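Carnholm Automation Forum > Software > Control and Perception
Thread: Stamping policy, is the 270 demo claim worth anything?

gulleck_refugee wrote:
Has anyone run the Starnia stack on a contact task where you care how hard the tool pushes? We've been on pad-to-paper stamping since February. The docs say 270 demonstrations is enough for "light contact." I collected 270. The policy finds the ink pad fine and finds the sheet fine, then presses like it's trying to leave through the bench. Or it hovers and never commits. Before I go and collect another thousand I'd like to hear from someone who isn't selling the thing.

tbarrow wrote:
What's your action space? If you're predicting absolute poses you're asking a position controller to do a force job. Any error in table height comes straight out as too much pressure or none.

gulleck_refugee wrote:
Relative poses, chunks of 12, wrist camera only. No force sensing. I know, I know.

Obaidul Abeysekara wrote:
I'll be the grump. I did this with 1257 demos and it was not much better than with 270. Position over the sheet got tighter and pressing stayed a coin toss. From a wrist view the last few millimetres look nearly the same whether you're touching or not, so the network has very little to learn from.

People point at the colour left on the paper and say "there's your signal." Is it, though? While the stamp is down it's covering its own mark.

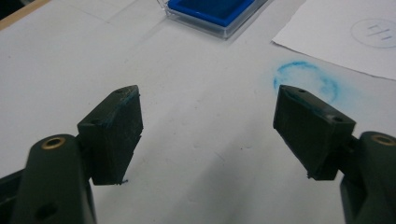 So the mark is feedback for the next attempt at best, and a policy with two frames of history has forgotten the last attempt by then. I tried a longer history. It learned to stamp once and then sit there, which was the commonest ending in my demos. I could have got that behaviour from a timer.

tbarrow wrote:
Bit harsh. Deformation at the fingers is visible in a wrist view if they're soft enough. We get a usable contact cue that way.

Obaidul Abeysekara wrote:
If they're soft enough. Mine are stiff printed ones and they don't flex to speak of at stamping loads. Have you measured your cue against a load cell or is it "usable" because the plot goes up?

tbarrow wrote:
Fair cop, the plot goes up. No load cell.

mezzanine wrote:
Why is anyone learning the press at all? Let the policy handle getting there, then switch to a guarded move: go down slowly, stop when motor current crosses a threshold, hold, lift. It's an afternoon's work and you can debug it.

gulleck_refugee wrote:
Because then I need something to decide when to switch, and that's another classifier to babysit. I also want to re-ink without hand-coding it.

mezzanine wrote:
You're babysitting a whole policy now. And a bad switch at least shows up in the log with a timestamp.

pelican_dr wrote:
Disagree with mezzanine a little. Current thresholds on a geared arm are rubbish at low speed because friction swamps everything. I ran Barbu's guarded move node and it triggered on its own gearbox. You want a sensor at the wrist or some compliance in the tool, and after that either method works.

Obaidul Abeysekara wrote:
Agree with pelican on friction. A spring behind the stamp did more for me than the extra 987 demos, and I resent every one of those.

Also check your latency matching. Mine was out, so the images and gripper widths in the training set didn't line up, and some of what I'd been calling indecision over the paper was the policy reacting late. It cleared up part of the hovering. It did nothing for the pressing.

gulleck_refugee wrote:
Haven't checked latency since I changed capture cards. Will do that first, then the spring. If the hovering goes away I'll post the eval numbers, including the ugly ones.

tbarrow wrote:
Post the start poses too please. Everyone's success rate looks great from the same start pose.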